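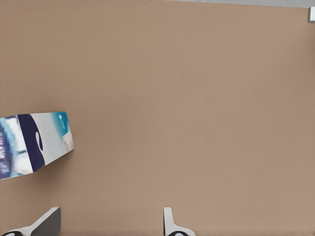

*A printed carton and the two fingers of the gripper on the simulated table in Jutetti.*

**Uvum lets packing workers teach its robot arm from a desk**

ODNESS. The robotics company Uvum has started to collect lessons for its packing arm from people who never stand next to it. Since January, workers of the packing firm Lockyer have been guiding a simulated arm by remote control, with a hand controller and an ordinary computer screen. The recordings are used to train the software that will later move the real arm at Lockyer's packing hall in Odness.

The program is called Jutetti. It shows a table, a gripper with two fingers and one or more printed cartons. The worker moves the controller, and the gripper follows. When the task is finished, the worker presses a button to keep the recording or another one to throw it away.

Until now, 12 workers have taken part. They have made almost 2000 recordings together, and Uvum has accepted 900 of them for training. The company says that the others are too short or contain long pauses, or that the carton fell over in a way that would be a bad lesson. Some rejected recordings are kept in a separate folder, where the engineers want to use them later to teach the software what a failed grasp looks like.

The first task is a simple one. The arm must take a carton lying on the table, turn it so that one long side faces forward, and put it down in a marked place. For a person it is the work of a moment. For the arm, the difficult part comes at the beginning, when it must decide from which side the fingers should go down. A carton can lie at an angle, or it can be only partly in view of the camera, and then the software has to move the gripper before it knows where the carton ends.

According to Uvum, this is the reason why it asked packing workers to give the demonstrations and did not leave them to its own staff. In the first weeks the engineers recorded the task themselves, and they nearly always came straight from above. The people from Lockyer often come from the side, push the carton a little with one finger and close the gripper after that. The push takes more time in the simulation, but the carton is straighter when it is lifted.

"I do the same with my hand on the line," said one of the workers, who has been packing for Lockyer for 17 years. "You touch the box first, then you take it. I did not think about it before they asked me."

She also said that the controller was tiring on the first day. The gripper has no feeling, so the worker sees the fingers close but gets no resistance in the hand. Several people pressed too hard for this reason, and in the simulation the carton then slipped out and slid over the table. Uvum has since added a low sound that becomes louder when the fingers press more. Most workers keep it on. A few found it annoying and switched it off again.

One session lasts from 9 to 11 in the morning, with a break in the middle. Lockyer pays the hours as normal working time. The participants sit in the former training room on the first floor, and they may stop at any moment and go back to the line. Participation is voluntary, and the recordings are stored without the name of the worker, Uvum says.

The workers' side has looked at the project with some caution. A representative of the employees at Lockyer said that people want to know what will happen with their place when the arm has learned enough. Lockyer answers that the arm is planned for the night shift, where the firm has had difficulty finding staff, and that no jobs in the day shift depend on it. An agreement about this is being written. The representative said that he would like to see it signed before the second group of workers begins.

It is also an open question how well the lessons from the screen will work in the hall. In the simulation, the light is always quiet and the table is clean. Real cartons have dents, and tape sometimes stands up at the corners. Uvum changes the colors of the table and the position of the lamp between recordings, so that the software does not get used to only one picture. Other sets of printed cartons are being prepared as well, including some with shiny surfaces, which cameras often read badly.

An early test with a real arm was made at Uvum's own workshop. The company did not want to give results from it, and said only that the arm was slower than in the simulation and that it had trouble with cartons lying close to the edge of the table. More recordings with such positions have been ordered, and the workers will do them in the coming sessions.

The next task in Jutetti is already in preparation. In it, the gripper has to take a carton from a row without moving the ones beside it. The workers have tried a first version and sent it back with comments. They asked for a second camera view from the side and for a slower speed when the fingers are near the table. Uvum has promised both.

If the agreement is ready in time, Lockyer will place one arm at the end of its smallest line in June. During the first month, a worker will stay beside it and can take over with the same controller that is now used for the lessons. These corrections will be recorded too and added to the training.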